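Choosing a Gripper for the Two-Arm Bench: Notes After the First Comparison

December
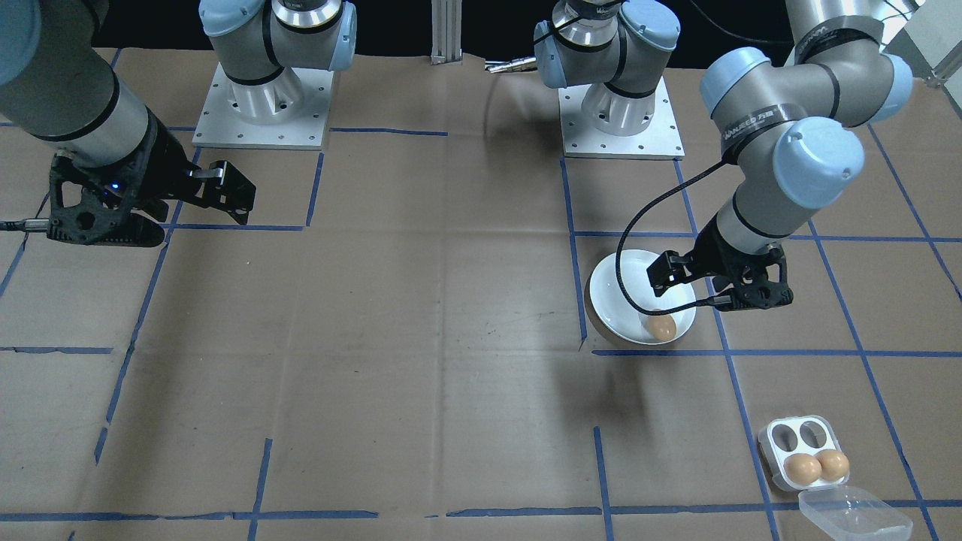
Hsiu-ying Tang
Senior Technical Officer, Handling Group, Nirniven

The Handling Group was asked earlier in the year to recommend a gripper for the two-arm bench, and I agreed to record the comparison on this page as it went along. What follows is my own account. The formal report will be issued by Soudabeh Salehi, who leads the group, and where the two differ hers should be preferred.

Three candidates were considered. The first was the parallel-jaw gripper now fitted to both arms. The second was the Niltley, a soft three-finger unit driven by air. The third was a suction tool from Heydari, which we had on loan and have since returned. All three were run from the same Nostetti controller, so that differences in timing could be put down to the hand and the way it was mounted.

The task was the transfer of eggs between a bowl and a small four-well carton. It is a modest task, but it asks a good deal of a gripper. An egg offers no flat face, it rolls when touched off centre, and the wells of the carton leave little room for fingers on either side. The bowl adds a further difficulty, in that a gripper must come in over the rim at a slant and still close squarely.

The bench was covered in brown paper and divided with blue tape. The tape is a guide for the operator when putting the bowl and carton back between runs, and the controller makes no use of it. I would advise anyone setting up a similar bench to use paper of this sort. A glossy surface gave us reflections that troubled the overhead camera, and we lost most of an afternoon before we understood why.

We completed 463 transfers with the parallel jaws, of which 429 ended with a whole egg in the intended well. The commonest fault was a slip at the moment of closing, when one finger met the shell before the other and pushed the egg along the bowl. Lowering the closing speed helped considerably. Lowering the closing force did not, and below a certain setting the egg was simply left behind.

The Niltley was kinder to the shells and broke none. Its fingers are wide, however, and they could not enter a well when the neighbouring one was full. Twice it lifted the neighbour as well. For loose fruit or bread rolls I should choose it without much hesitation, and the group may yet buy one for that purpose.

The Heydari suction tool was the quickest of the three over an open carton. In the bowl it performed poorly, as the cup seldom met the shell at a suitable angle and the seal failed on the way up. We stopped that part of the comparison early by agreement with the lender.

Some remarks on cabling are in order. A gripper cable must have enough slack for the wrist to turn fully, and slack has to go somewhere. On a two-arm bench it tends to go across the work. We tried clips along the forearm, which held well but shortened the reach, and then a looser loop, which restored the reach and hid part of the bowl from the overhead camera in certain poses. The present arrangement is a compromise and I do not regard the matter as settled. A second camera, mounted low at the side, has been requested.

The controller gave little cause for complaint. Its log stops at 3000 lines, after which the oldest entries are overwritten without warning. Run 3884 by our numbering was lost in this way, together with the only record of a wrist fault that has not come back. The log is now copied off at the end of each session.

My recommendation is that the parallel jaws be kept on both arms, with softer finger pads. Two sets of pads are on order in different thicknesses. The thinner should suit the carton better, although Ms Salehi expects it to wear quickly, and she has asked that the closing speed be held at its present value until both have been tried.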